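The Robot Who Came to Work at the Office

A guide for readers who have jobs coming to them one day, whether they like it or not

When grown-ups say they are "going to work," you may imagine something impressive. Quite often they are going to sit at a desk and look for a pen.

The people at Stidudo do a lot of that. Stidudo is a company that takes care of other companies' paperwork. Slips, cards and forms come in, somebody reads them, somebody types what they say into a laptop, and then the slips have to be put in the right place. Last July they put away 2,405 of them. You can see why someone there began to think about robots.

What is automation?

Automation is a long word for getting a machine to do a job that a person used to do. You have plenty of it at home. A dishwasher is automation. So is a toaster that pops up by itself, even if it has its own ideas about what "light brown" means.

An office robot is harder to make than a toaster. A toaster does one thing, to bread, in a slot. A desk is different every morning. There are cables on it. Things get moved. The robot has to look at the mess, work out what is what, and pick up the thing it wants without knocking over the rest.

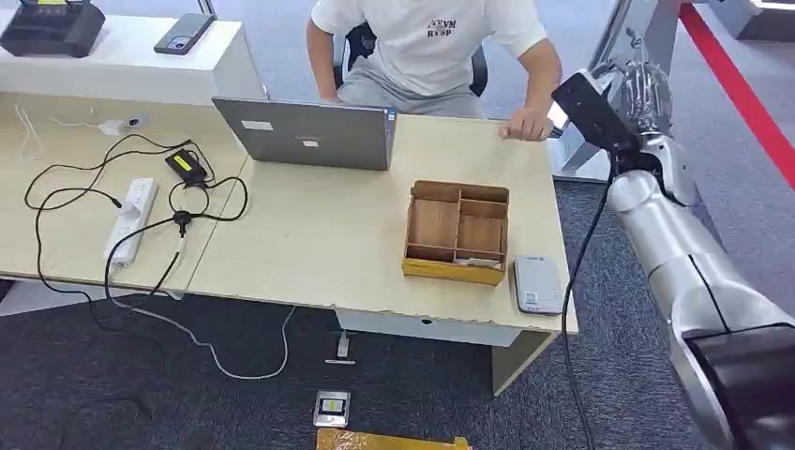
A robot arm at the desk, across from a person with a laptop. The wooden box has compartments for sorting.

What does the robot do all day?

The robot at Stidudo is called Tekum. It was named by a vote, and the losing side still calls it "the arm."

Tekum's job is small things. It learns to pass a card to a person, take a card from a person, and put a card in the compartment where it belongs. If you are thinking that you could do this when you were two, you are right, and you should be proud. For a robot it is hard. Paper is thin and bendy. Hold it too loosely and it falls. Hold it too tightly and you have a crumpled card and a disappointed customer.

Handing things over is the trickiest part of all. Try it with a friend. One of you holds out a pencil and the other takes it. Easy! Now do it again very slowly and notice when the first person lets go. They wait until they feel a little tug. Nobody taught you that with a worksheet. A robot does need to be taught, many times over, and it took Tekum 233 tries before the people at Stidudo stopped holding their breath.

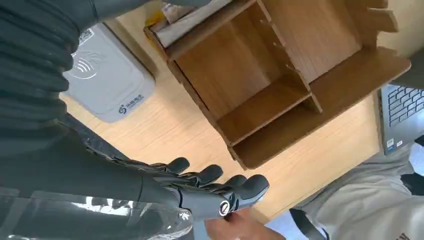
Fingers help a lot with this. Plenty of factory robots have a simple pincher, like the claw in the arcade game that never gives you the stuffed penguin. A hand with fingers can hold something in more than one way, so it can manage a card in the morning and a box of staples after lunch. It also has more parts that can go wrong, and on some days they take turns.

So what happens to the people?

This is the question everyone at work asks, usually in the kitchen and in a low voice.

Some jobs do change when a robot comes, and some go away. It would be silly to tell you otherwise. At Stidudo, four people used to spend most of the day sorting slips. Now they spend part of the day on it. The rest of the time they phone customers, fix mistakes, and deal with the odd forms, such as the one where a man wrote his whole address in the box for his birthday.

They also have a new job, which is looking after Tekum. Someone has to show it what to do. Someone has to check its work. Someone has to stand close by with a hand near the stop button, and that person gets to feel very important for an hour.

Not everyone likes it. One worker said she missed sorting, as it was the only quiet part of her day. Another said he would not miss it if he lived to be a hundred. Both of them still work there, at desks next to each other.

Who decides?

People do. At Stidudo the workers meet every 8 weeks to talk about which jobs the robot should try next and which it should leave alone. So far it is not allowed to answer the door, water the plants, or go anywhere near the birthday cake.

Something to try

Pick a chore you do at home and write down every single step, as if for a robot that has never seen your house. Then ask somebody to follow your steps exactly. Stay away from anything involving milk.

Words to know

Automation: using a machine to do a job by itself.
Compartment: a small space inside a box, good for sorting and for losing paper clips.
Sensor: a part that lets a robot see, feel or measure what is near it.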